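Tuesday, after supper

I meant to write this last night and fell asleep in the chair with the pen in my hand, so there is a blue line down the arm of it now that I will have to deal with. May is nearly gone and I have filled maybe 11 pages of this book, most of them about the roof.

Jelle Declercq came by with his tablet and his opinions. He has been reading about the Brelleo again, the one that is supposed to do the laundry and put away the dishes, and he played me the same clip of it folding a towel until I could have drawn it from memory. It does fold a towel. It takes its time, it smooths the edge with the side of its gripper in a way I found sort of touching, and then it sets the towel down on a pile of other towels, all the same size. I asked him what it does with a fitted sheet and he said that was coming. I have been folding fitted sheets for most of my life and I would say that's coming for me too.

We went around and around on it over coffee. Jelle thinks two years. Baltazar Manríquez, when I called him to settle it, laughed so long I had to hold the phone away from my ear. He was at Erkeck for 14 years, on the packing side, and he has watched machines come in that door and some of them go right back out. The ones that stayed, he says, do one thing to one kind of box, and they do it beautifully, all night long, and you had better not change the tape on them. When Vandenberghe started sending its parts in soft bags in place of cartons, the line stopped for most of a week and they put people back on it. He said a bag never lies down the same way twice. I wrote that on the back of an envelope because it seemed to me to be the whole argument, and then I used the envelope for the shopping list, bless me, but I remembered it.

So this morning I tidied the back bedroom with Baltazar's bag in my mind, and I tried to notice what I was doing as I did it. It's harder than it sounds! I pulled the spread straight and found I was doing it by the weight in my fingers, hardly looking at all. I got down on the floor for what had rolled under the bed, and my knees told me about it, and I put one hand on the mattress coming up, without deciding to. Then there was the business of what is trash and what isn't. A bit of cord: is it the cord to something? I stood holding it for a good long while. I kept it, of course. I don't know how you would teach a machine to keep a cord out of guilt.

And yet I don't want to be the old person who says it can't be done. My grandmother would have wept with joy at my washing machine, and I grumble at it for being loud. Jelle says a Pruvis can already wipe a counter and load cups in a rack about 80 percent of the time, and when I said I wouldn't keep a dish in the house with anyone who dropped one in five, he said that wasn't what the number meant, and explained it, and I'm afraid I was thinking about the chicken.

What I'd want it for is the floor, the low work, the bending and reaching behind things. I'd give it that tomorrow and keep the folding for myself, as I like the folding, with the radio on and the window open.

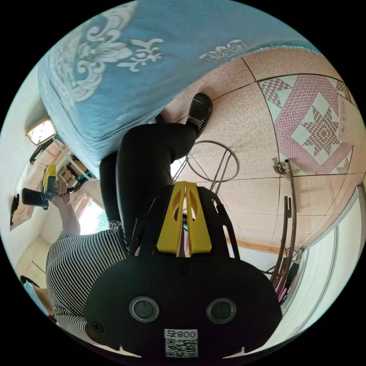
Down on the tiles beside the bed, blue spread hanging over the edge.

Jelle has bet me 20 dollars that there will be one working in a house on this street before his boy finishes school. I took the bet. I would be perfectly happy to lose it, and I told him so, provided it comes and does my baseboards first. Baltazar wants in on it too, for the other side, only he says he'll pay in tomatoes.

Must call about the roof in the morning. And get vinegar, and thread, the gray.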